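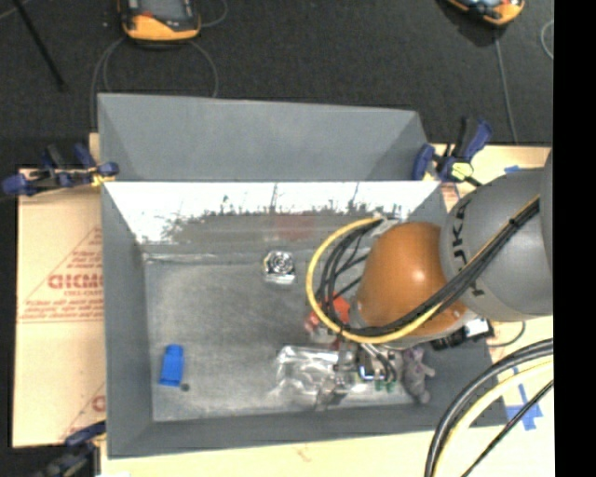 One user of the first release wrote to us that the demonstrations were hard to learn from, as every operator moved the arm in a different way and the file did not say which operator it was. We think this remark was right, and in version 2 each episode carries an operator code.

Selance Bin Demonstrations
Version 2, 2019-12-19

What is in it

The set has 136 sessions of remote control, recorded in the Limudley lab. In each session a person drives the arm by hand controller and tries to pick objects from a gray bin. There are over 2000 single episodes. One episode is one try, also when the try has failed.

Objects

The objects are of mixed kinds: clear plastic packages, shiny things, soft toys. We wanted clear and shiny surfaces on purpose, for they give trouble to depth sensors.

Files

episodes/ one folder for each try
operators.txt operator codes, without names
splits/ lists for training and testing
notes/ remarks of the operators, not corrected

Each folder holds the color video from the fixed camera, the arm joint positions, the gripper command and a label for the result. The labels are "held", "dropped" and "missed". They were given by a person who watched the video later.

Known problems

In 189 episodes the gripper command is written a little later than the motion. They are listed in splits/late.txt. Please leave them out if your method needs exact timing.

The cables of the arm often hide a part of the bin. The sessions from November have no operator notes.

Use

The set is read with the Nenico loader. The older Kurian loader opens the videos but does not know the operator codes.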